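Clullunville Public Library Newsletter
January 26, 2022

Seed Library Returns to the Ruddock Branch

The Clullunville Public Library is pleased to announce that the seed library at the Ruddock Branch will reopen to all cardholders this season. The collection was closed in September so that staff could discard expired stock and relabel the drawers. Seeds are again arranged by planting month, with vegetables, herbs and flowers kept in separate cabinets.

Cardholders may take up to five packets per visit. No fines or due dates apply. Members who are able to save seed at the end of the season are invited to return a portion of it, cleaned and fully dried, in a paper envelope marked with the name of the plant and the year of harvest. Seed from hybrid plants should not be returned, as it seldom grows true to the parent. 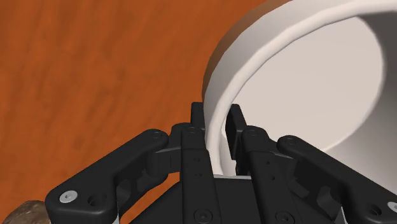 Starting Seeds Indoors

Many of the packets now in the drawers may be started indoors before the last frost. Abbas Asadi, who oversees the collection, has prepared a short printed guide, available at the front desk in English and Spanish. It covers tomatoes, peppers, basil and the early greens. Members are reminded that most seedlings fail from too much water and too little light, and that a south-facing windowsill is often sufficient for a small number of pots.

Garden soil is not recommended for indoor use. A fine, light seed-starting mix gives better results and may be purchased at most hardware stores. The library does not supply soil or trays.
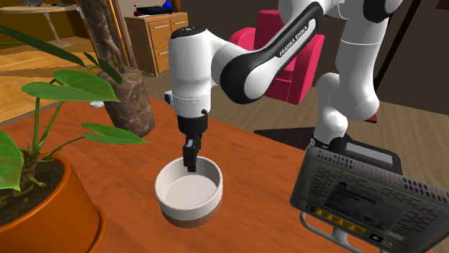
Large seeds such as beans, peas and nasturtiums benefit from a soak before planting. The guide advises covering them with lukewarm water and leaving them overnight, but no longer, since they may begin to rot. A round bowl like the one on the table is a convenient shape for the purpose – seeds can be stirred easily and do not lodge in corners. Small seeds, including lettuce and carrot, should be sown dry.

Members growing the Jorka bean for the first time should note that it is a climbing variety and will need a pole or trellis by early summer. It was donated to the collection by Leif Hjaltested and has proved popular with families. Supplies are limited to two packets per household.

The Rollora Room will be open for seed sorting on three evenings this winter. 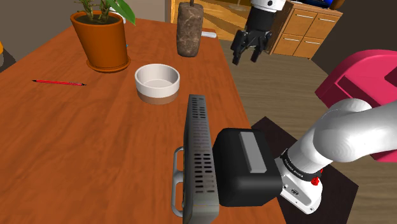

No experience is necessary, and all materials will be provided. Participants under the age of 14 should be accompanied by an adult. Dates are posted at the front desk, where members may also sign up in person. Envelopes for returned seed may be left in the gray box beside the cabinets at any time during open hours.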